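I've been on the Bernholm for 6 months now, so I figure I'm allowed an opinion. It's a desk chair, it cost me 300 bucks, and my back has quit yelling at me by lunch!

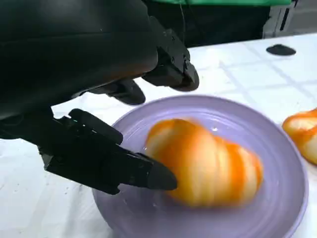
The seat is firmer than my old Akton (go try one in a store first if you can) and the arms go low enough to slide under my desk. Putting it together was a pain, though. Murray McPhee from next door had to hold the base while I hunted for the last bolt.
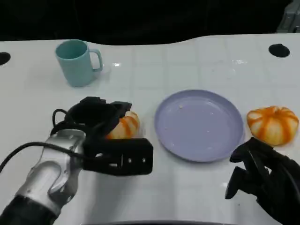 Teal mug, white tabletop.

Casters are so-so on carpet. I bought the 3-year cover in July and haven't needed it yet.

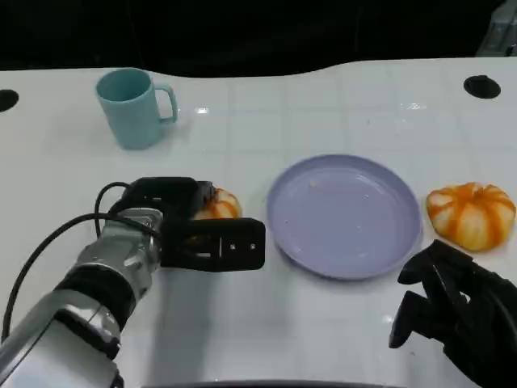 The mug again, handle to the right.

Would I buy it again? Yep, in gray.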